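Ticket: Label printer drops jobs after label template update
Queue: Petham site support
Status: Pending confirmation
Reported by: Ida Vogler
Component: Gotomia print spooler, Stöcker label driver

Summary
Batches sent from Gotomia to the label printer stop partway through. The spooler marks the job complete. The printer shows no fault and goes back to ready. Remaining labels are never printed and do not appear in the retry list.

Initial report
A batch of 1,228 shelf labels was released at 7:40 a.m. Output stopped after label 580. The batch was released again from the beginning with the same result. Smaller batches from the same workstation print in full. The Grokuditz site runs the same Gotomia version with the previous template and has not reported the problem.

Checks made
Cable and network port swapped. No change.
Printer firmware reloaded. No change.
Printer calibrated for the current label stock. Gap detection normal.
Spool directory has free space. Permissions match the Grokuditz server.
Test batch sent from a second workstation. Stops at the same label.

The last check rules out the workstation. The stop position is tied to the content or size of the job, so the spool file was copied off the server before the next purge and opened in the driver's viewer.
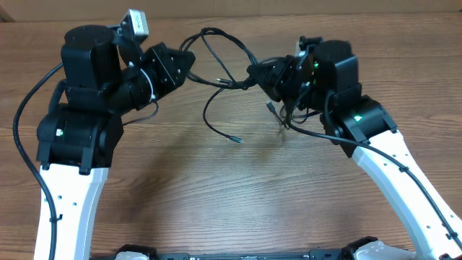

Bench, Petham. Wood tabletop.

Findings
The new template embeds the store logo in every label record. The old template stored the logo once in printer memory and called it by name. With the logo embedded, the spool file for the full batch passes the size limit set in the Stöcker driver. The driver truncates the file at the last complete record under the limit and returns a success code. Gotomia reads the success code and closes the job.

The limit is a driver setting and is not shown in the Gotomia admin page. It was left at its default when the server was rebuilt in July. Grokuditz has the same default but does not hit it with the old template.

Workaround
Split large batches before release. Use the range fields on the release screen and start the second range at label 581. Do not use the Resume button. It reads the closed job record and does nothing.

Fix applied
1. Stopped the spooler service.
2. Edited the template to store the logo once and call it by name.
3. Cleared the cached copy of the template on the server.
4. Started the spooler service and released the full batch.

Spool file size dropped by almost 70 percent. All 1,228 labels printed in one run. The driver limit was left at default.

Open items
The driver should return an error when it truncates. Reported to the vendor, no reply yet.
Grokuditz must receive the corrected template, not the one currently in the shared folder. The shared copy has been renamed with the suffix OLD.
Log retention on the spooler is set to 3 days. Request to extend it is with the server group.

Last comment, Ida Vogler, 4:15 p.m.
Second large batch released after lunch and finished. Checked the last label against the item list and it matches. Please keep this open until the overnight price change has run.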